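Carnent abre el plazo de solicitudes para renovar viviendas de alquiler de larga duración en Uder

Las ayudas se pueden pedir desde el martes y cubren suelos, cocinas y aislamiento interior

Uder, 27 de noviembre. La promotora de vivienda en alquiler Carnent ha abierto el plazo para que los inquilinos de sus edificios en Uder soliciten la renovación interior de sus pisos. El programa, que lleva el nombre de Bunder, alcanza a 300 viviendas y se desarrollará en dos fases. La primera empezará en diciembre, una vez revisadas las solicitudes que lleguen en los primeros días.

Podrán acogerse los hogares con contrato en vigor y residencia habitual en el piso. La renta no cambiará por las obras mientras dure el contrato vigente, según recogen las bases, que están a disposición de los interesados en la oficina de Carnent y en los portales de los edificios.

"Muchos de estos pisos se entregaron con acabados que han cumplido su vida útil. La gente nos pedía sobre todo suelos y cocinas, y por ahí empezamos", explica Damián Bautista, director de Carnent en Uder.

Salón y zonas de paso

En el salón, el pasillo y los dormitorios se retirará el pavimento existente y se colocará tarima de tono claro. El rodapié se sustituye en la misma intervención. Las paredes se entregan pintadas en un único color neutro y el inquilino puede cambiarlo después por su cuenta, con la condición de comunicarlo por escrito.

La empresa Ebihara, adjudicataria de los trabajos, enviará a un técnico a medir cada vivienda antes de fijar la fecha de inicio. Los muebles se moverán de una habitación a otra durante la obra, de manera que no será necesario alquilar un trastero. Los objetos frágiles deberán quedar embalados la víspera.

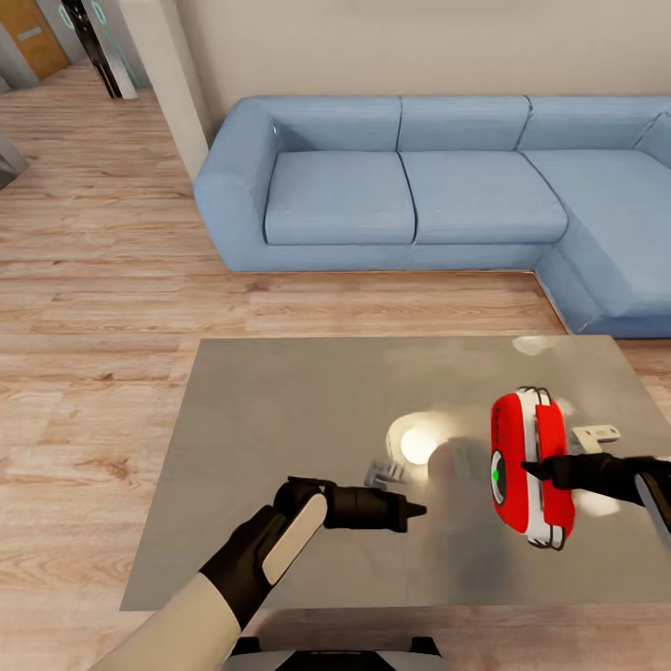
Cocina

El programa incluye encimera, fregadero, grifería y frentes de armario. Los electrodomésticos quedan fuera, salvo que su retirada sea imprescindible para instalar la encimera. En ese caso Ebihara se ocupará de desmontarlos y volver a conectarlos.

Los inquilinos podrán elegir entre dos acabados de encimera, uno en madera de tono roble y otro en gris liso. La madera requiere aceite de mantenimiento y no debe recibir recipientes recién sacados del fuego. Junto con las llaves del armario de contadores se entregará una hoja con las instrucciones de cuidado.

"La cocina es la parte que más condiciona el día a día, así que hemos pedido que el fregadero vuelva a estar en servicio cada noche", señala Waltraud Brandes, responsable técnica de Bunder. Si una avería lo impidiera, el hogar afectado tendrá acceso a la cocina comunitaria de la planta baja.

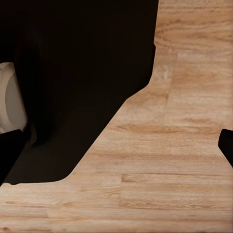

Aislamiento y ruido

Los pisos con fachada al norte recibirán además un trasdosado interior en la pared exterior. La medida se decidió tras las quejas por condensación recogidas el invierno pasado. En los dormitorios contiguos a la caja del ascensor se añadirá una capa acústica.

Los trabajos ruidosos se harán por la mañana, en días laborables. Gergely Farkas, jefe de obra de Ebihara, colocará en cada portal el calendario semanal y un teléfono para incidencias. Los cambios de fecha se avisarán también por mensaje a las viviendas afectadas.

Cómo presentar la solicitud

El formulario puede entregarse en la oficina de Carnent o enviarse por correo electrónico. Hay que adjuntar copia del contrato y, si procede, un justificante de movilidad reducida, que da prioridad en el orden de las obras. Carnent responderá en un plazo máximo de 90 días. Las solicitudes que no entren en la primera fase pasarán a la segunda sin necesidad de repetir el trámite.

Vlasta Dervishi, del servicio de atención a inquilinos, recomienda comprobar antes los datos del contrato, en especial en los pisos en los que ha habido un cambio de titular. "Si el nombre no coincide, el expediente se para hasta que se corrige", indica.

Los hogares que prefieran no participar no tienen que hacer ningún trámite. Quienes deseen renovar solo una parte, por ejemplo el suelo y no la cocina, deben marcarlo en la segunda página del formulario.

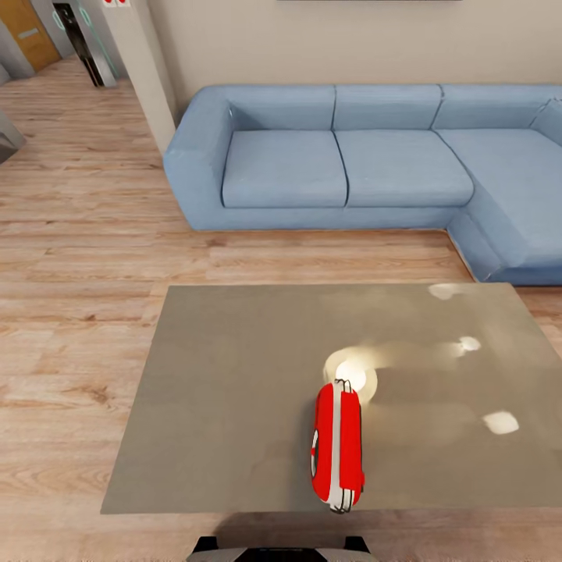 Salón con sofá azul claro y suelo de tablas de madera clara.

Sobre Carnent

Carnent promueve y gestiona vivienda en alquiler de larga duración. Sus edificios de Uder cuentan con oficina propia de atención y servicio de mantenimiento.

Contacto para medios

Efren Pangilinan
Comunicación, Carnent
Oficina de Uder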